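I have been wanting to fix our shoe situation since April, and I finally did it! For months the shoes lived in a heap by the door, and every morning I'd be hopping on one foot trying to find the match to whatever I already had on. My friend Hina Usmani has a shoe rack so tidy it made me jealous, so I got one too — black sides, shiny chrome bars, no fuss at all.

I love that it's just bars. Grit falls straight through, you sweep underneath, done. Our old shelf from Rundevley had solid boards and I was forever wiping it down with a damp rag.
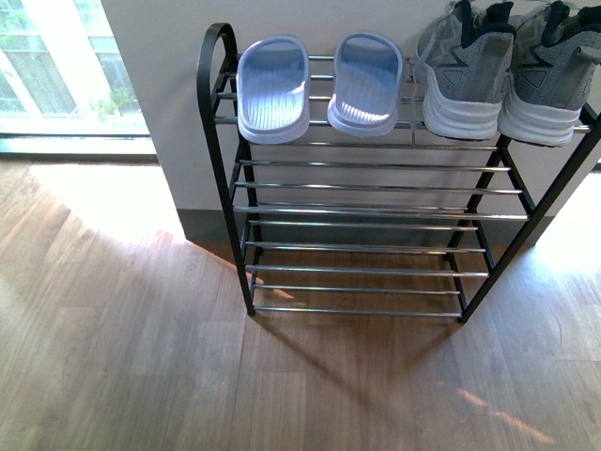 I'm a heels-out person, by the way. Ívar Holst (my brother-in-law, big opinions, size 13 feet) says toes out is the only proper way and we have argued over this through entire dinners. But heels out means you can hook two fingers in the backs and pull out the pair in one go, and I do that every single day. Pairs stay together, slides next to sneakers, and anything I wear daily gets the top. The boots can go lower down when the weather turns.

The other thing I'd tell anyone is to start from zero. Take everything off, every last flip-flop, and look at the bare rack for a minute before you put one shoe back. I found out I was hanging on to sandals that have hurt me since the day I bought them. Gone! They went in the donation bag along with 9 other pairs, and I don't miss a single one. 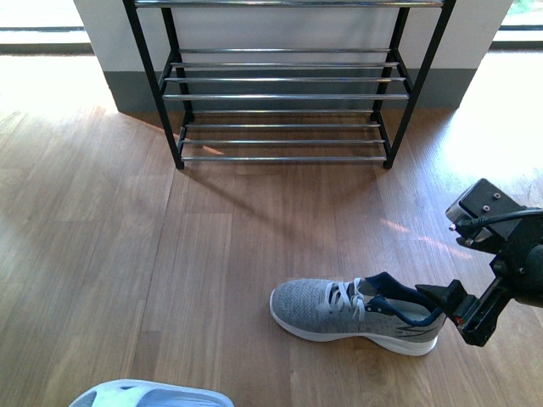 I like doing this when the sun is out because you see all the dust you've been living with, and then of course I end up doing the floor too. Dry mop first, then a barely damp cloth along the baseboard. Put on some music and it's a really nice way to spend a morning.

Next up is the coat closet, and I already have my eye on some hooks from Brandaleo. If you have a good trick for keeping scarves from sliding off, please leave it in the comments!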